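Publish the Undercut

Anyone who buys an internal door in this country is given a width, a height, a thickness and, if the door is fire rated, a certificate. The gap at the bottom is left to whoever hangs it. I think this is a mistake, and that the undercut should be treated as a specified dimension, printed on the drawing and checked at handover like any other.

The undercut is the clearance between the bottom edge of the door and the finished floor. In a house with mechanical extract it is part of the ventilation system. A fan in the bathroom pulls air from the bedrooms and living rooms, and when the doors are shut that air has to pass through something. In most houses the something is the undercut. If it is too small, the fan works against a closed box, the flow drops, and moisture stays where it was produced. If it is too large, the room leaks sound and light, and the occupant buys a brush strip and screws it on, at which point the air path is closed altogether.

Both failures are common and neither appears on a drawing. The ventilation designer assumes a free area under each door. The joiner hangs the door to suit the floor that exists on the day. The flooring contractor arrives later with a board and an underlay of a thickness chosen by the client in a showroom. Each of these people may do competent work, and the resulting gap can still be wrong by more than the whole allowance.

I spent part of last winter going through the handover papers for Nilden, a development of 470 flats, at the request of the management company. The complaint was mould on the inside faces of bedroom wardrobes. The fans had been tested and had passed. They had been tested with the doors open. Of the papers I read, those for the fans ran to several binders, with serial numbers and measured flow rates. The papers for the doors consisted of a delivery note.

Sizwe Kekana, who hung doors on the later blocks, told me that he had asked for a figure twice and been told to leave enough for carpet. The flats were then sold with a choice of carpet or hard floor. He planed to suit carpet throughout, and the hard-floor flats ended up with a draught and the thick-carpet flats with no gap worth measuring. I do not see what else he could have done. A trade cannot meet a tolerance that has not been written down.

The usual objection is cost. Fidelina Quintero, who prices joinery for Deseck, put the extra labour of checking and recording the gap at 4 minutes a door. Over a scheme of 3000 doors this is a real sum, and I do not dismiss it. It should be set against the cost of returning to an occupied flat, taking the door off, trimming it, sealing the cut edge and rehanging it, with a tenant present and furniture to be moved. Khosravi did this on 600 doors after a single complaint was upheld, and the firm now writes the undercut into its own subcontracts without being asked.

A second objection is that the gap is the wrong place for the air path in any case, and that a transfer grille in the wall or over the head of the door would do the job better. On acoustic grounds I agree. A lined transfer grille is quieter than an open slot, and it does not depend on the floor covering. It also costs more and needs to be drawn early, and for those reasons it will remain the exception in ordinary housing. While the slot is the method in use, it ought to be designed.

What I would ask for is modest. The door schedule should carry one more column, giving the clearance above finished floor level and a tolerance either side. The floor finish should be fixed before the doors are trimmed, or the trimming should be left until it is. Fan flow should be measured with the internal doors shut. The handover pack should tell the occupant, in one plain sentence, that the gap is there to let air through and should not be blocked — a sentence I have found in one pack so far, the one for Skudmont.

There is also a case for asking the door manufacturers to help. Many state how much may be taken off the bottom rail before the construction is weakened, but the figure tends to sit in a separate technical sheet that does not travel with the door. A label on the bottom edge would reach the person holding the plane. 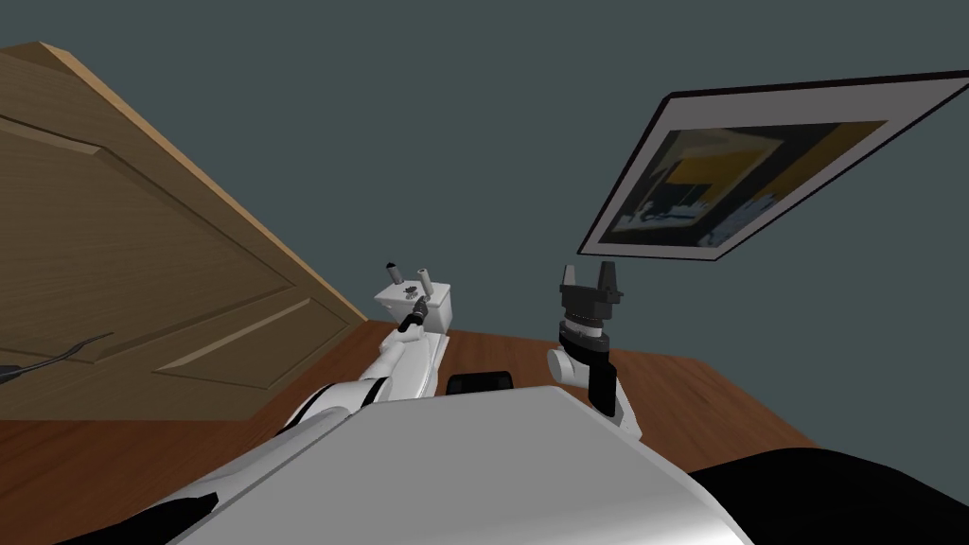
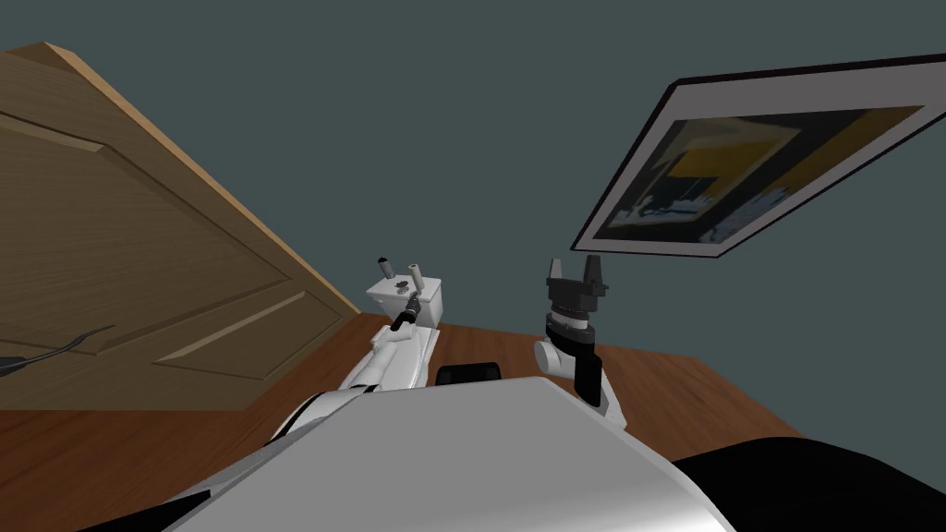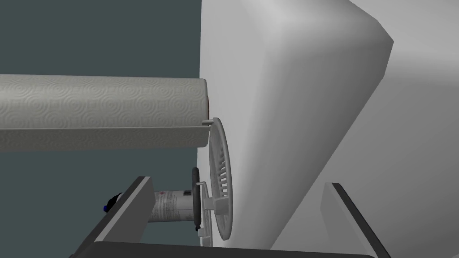 Yanti Wibisono replied that the column in the schedule would be filled in with the same number for every door and then ignored, as happens with ironmongery heights. In her view the shut-door fan test is the only item on the list worth fighting for; once a flat can fail on it, the gap will be measured by people who have never read a schedule. She would drop the label too, on the grounds that it comes off with the first pass of the plane.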